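3.2 Packing surface and load composition

Households in the Flesgate sample rarely packed dry snacks at a table. Of the 203 packing episodes coded for this study, the largest group took place on a bed, where the contents of a shopping bag could be tipped out and seen all at once. We refer to this arrangement as heap-and-box: a loose pile of mixed packets on the near side, an open carton directly behind it, and a short transfer distance between the two. The carton was usually one that had already served another purpose, such as clothing or shoe packaging, and its interior printing or flaps were left as they were.

Items were coded by package form and not by content. Three forms were distinguished: pillow packets (noodles, chips, candy), rigid or semi-rigid packets (small boxes, wafer sleeves), and spouted pouches. Brand was not recorded. Where the form of a packet could not be determined because it lay under others, it was entered as unclassified and excluded from the order analysis. Figure 4 shows a heap-and-box arrangement on a plush blanket, with three packages in the carton, the longest of them lying diagonally, and noodle packets among the items in front. 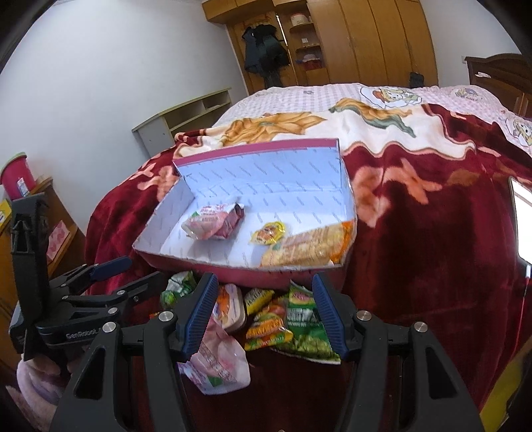
3.3 Placement of long items

The long packet poses a particular problem in small cartons. Laid parallel to a wall, it leaves a clear rectangular area for further packets; laid diagonally, it divides the floor into two triangular areas that suit small round or crumpled packets but not a second long one. Yazzie's space-use score, which we adopted with the correction proposed by Claeys for open-topped containers, penalizes the diagonal position. Our coders nevertheless found it common, and packers seldom corrected it once other packets had been set down beside it.

Two explanations were considered. The first is that the packer reaches over the heap and releases the long item at the angle of the forearm. The second is that the item is placed with no plan for what follows, the carton being judged large enough for everything. The interview data collected in May favor the second – most participants said they would "sort it out at the end" – although the wording of the question may have encouraged this answer.

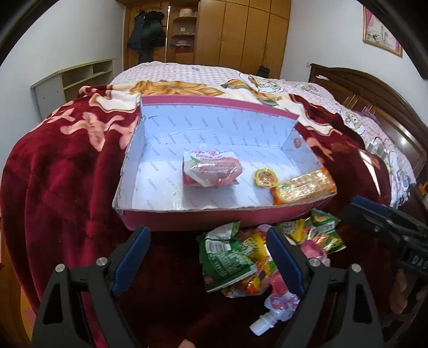 Soft surfaces complicate the measurement of heap spread. On a hard floor the outline of a heap can be traced and its area computed directly. On plush bedding the lower packets sink, the outline follows the folds of the fabric, and adjacent packets lean on one another in ways that hide their true footprint. For episodes of this kind we replaced the area measure with a simple ordinal rating (compact, intermediate, scattered), assigned independently by 2 coders. Disagreements were settled by Lies Claeys, who had not taken part in the first round of coding. Ratings made on patterned blankets were less consistent than those made on plain ones – large printed motifs in warm colors were sometimes read as packet edges – and they carry half weight in the model reported in Section 4.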